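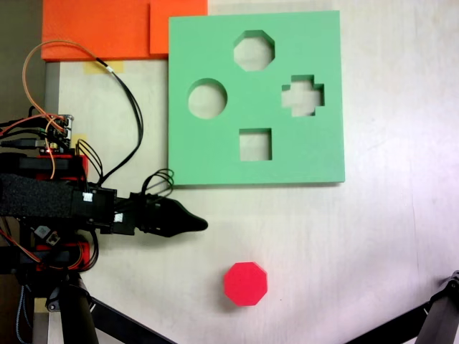
Octagon block and the green foam sorter board, arm parked to the left.

Wednesday, bench notes

Big question for this month: can the arm put things away yet? Dishes, laundry and cutlery drawers are all somewhere down the road, but every one of them comes down to pick it up, turn it the right way, put it where it fits. So, shape sorter! Lucie Vachon thinks a four-hole board is too easy. I think she should try it with one hand and no feeling in her fingers.

Running the Drotik policy, trained on 200 demos. Limit is 60 seconds per try, then it counts as a miss. 28 tries logged before lunch.

Octagon is my favorite of the shapes. It forgives a sloppy wrist angle much more than the cross does, and I love watching the small corrections when it gets close. The cross is still brutal. A few degrees off and the arms catch on the foam.

Switched to the raised green platform with the red cylinder after that. Much closer to a real chore, to my mind: setting a cup on a shelf without knocking it over.
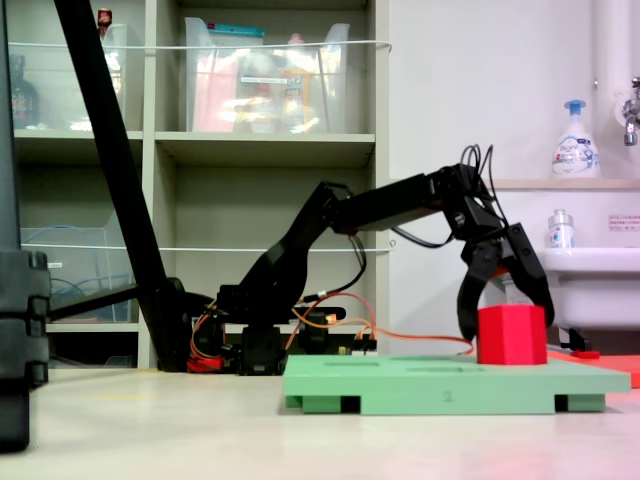
Cylinder and platform, gripper fingers around the block

To do

- Slow the approach over the last bit of travel, then rerun the cross
- Try Kershaw's softer fingertips on the cylinder
- Collect more demos with the board rotated (Lucie wants 600 total, I'd start training sooner)
- Real cup next. Plastic one first, please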